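Pleltness: children's clothes laid flat and folded at home
Data card and readme
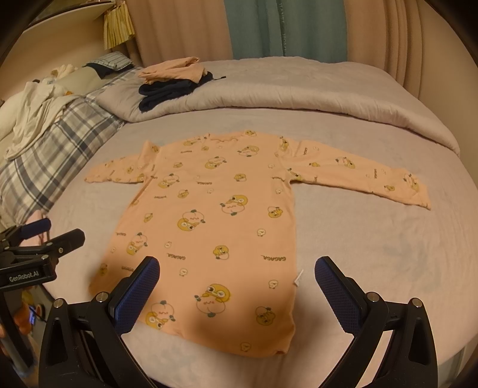 Long-sleeved children's top, duck and peach print, spread out on a bed sheet.

Summary

Pleltness is a set of recordings of small laundry jobs done in ordinary bedrooms: spreading a garment out, smoothing it, turning the sleeves in, folding it and putting it on a pile. There are 2,739 recordings of 107 garments. All garments are children's sizes.

The set is kept by Ilse Dijkstra and Justinas Lill. Card last changed 16 November 2025.

Garments

Tops, trousers, pyjamas, vests and a few cardigans. Most came from households taking part and had been worn and washed many times before we got them. 50 were bought second-hand to fill gaps in the sizes. We did not iron anything. Care tags were left on, including side seam tags that stick out when the garment is flat.

Printed fabrics are over-represented. Small all-over prints with repeated animals or fruit make it hard to tell a fold line from a motif, and annotators disagreed on these more than on plain cloth. If you want plain fabrics only, filter on print = none.

Surfaces

Beds with a fitted or flat sheet, plus one ironing board and a dining table at the Grusdale house. Sheets were whatever was on the bed. Some are close in colour to the garment.

Labels

garment_type: top, trousers, pyjama_top, pyjama_bottom, vest, cardigan
sleeve: long, short, none
print: none, stripe, all_over, single
state: heap, partly_flat, flat, folded
side_up: front, back, unclear

"flat" means the body of the garment lies open with no large overlap. A bunched sleeve or a turned-up corner at the hem is still "flat". This rule was changed in September. Older labels used "partly_flat" for bunched sleeves and were redone by Wilma Verhoeven, but check the column label_version if it matters to you. It should read 3 everywhere.

Left and right are given as seen by the viewer, not by the wearer.

Folding method

People folded the way they do at home. Ward Smits wrote down the method used in each household and the notes are in methods.txt. The commonest was sleeves in, sides in, hem up to the collar.

Known problems

Garments from the Bokano batch have no size recorded.
Vests with shoulder poppers are sometimes marked side_up = unclear even when the front is plain to see.
Evening recordings have strong shadows near the hem.

Questions about labels go to Wilma, everything else to Justinas.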